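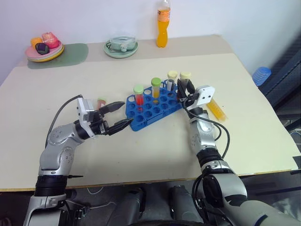

Can a robot do the boring jobs around a house or a workshop yet? One at a time, slowly, if somebody sets the table for it first.

Blog > Machines > Chores

6 min read

June 2, 2023. Writing this fast, train in an hour.

So I've spent most of a week reading about and watching two-armed robots do small stuff. Tubes into racks. Plates onto plates. Fruit. I came in grumpy and I'm leaving a bit less grumpy, which I did not plan on.

Tubes first. A test tube in a rack looks like nothing. You do it without looking. For a pair of arms it's a pretty mean job. The hole is barely wider than the tube, the rack slides if you bump it, and if the rack is sitting at an angle then every hole is somewhere new. Holding a tube upright by the cap end is the easy half. Letting go at the right moment is where I've seen most of the trouble. Then there's the one lying flat on the table. Pick it up, turn it, get it vertical, don't knock its neighbors. My nephew could do it at three. Well, four.

Feng-yi Tsao, who I used to share a bench with at Montecinos, kept a tally during her own trials. 1061 tries at putting a tube in a hole, over one spring. She wouldn't let me print the success rate but she did say the last 68 were the only ones she'd show her mother. Most of the bad ones were boring. Tube leaning, finger touching the rim, whole rack creeping off to the left.

Her other point, and I keep thinking about it: the clutter matters more than the task. Same arms, same rack, bare table, fine. Add a bottle and a glass and some plates in the back and things get wobbly. A real kitchen is all clutter. Mine is anyway.

Which brings me to chores. People keep asking me when they can buy one for the dishes. I don't know!! Tsz-kin Wei thinks shop floors get there well before kitchens and I think he's right. He runs the packing line at Umberg. His parts come in the same tray, same light, same height, all day. If the machine drops one, someone picks it up and it goes in the rework bin. Drop my grandmother's bowl and there's no rework bin.

But he also told me they had a Wetberg cell in last October for sorting vials and it went back after 4 weeks. Too slow, and somebody had to stand next to it. A person standing next to it costs the same as a person doing it. That math is going to kill a lot of these before the robots get good enugh.

What I'd trust one with today:

- loading racks, if the racks are always the same
- moving light plastic things from A to B
- sorting by color, mostly

What I wouldn't: anything hot, anything open with liquid in it, laundry (ask me about the towel video some other time), my glasses.

Two arms do help a lot, by the way. I used to think the second one was for show. One steadies the rack and the other one places, same as you would, and a lot of the sliding goes away. When they're coordinated. When they aren't they kind of wait for eachother like two people at a door.

Somebody in the comments last time asked about Stata, the arm kit, and whether it's worth it for a garage. Haven't tried it. Feng-yi has opinions, I'll get her to write them down.

Ok train. More on grippers next time, soft fingers vs hard ones, I have a whole rant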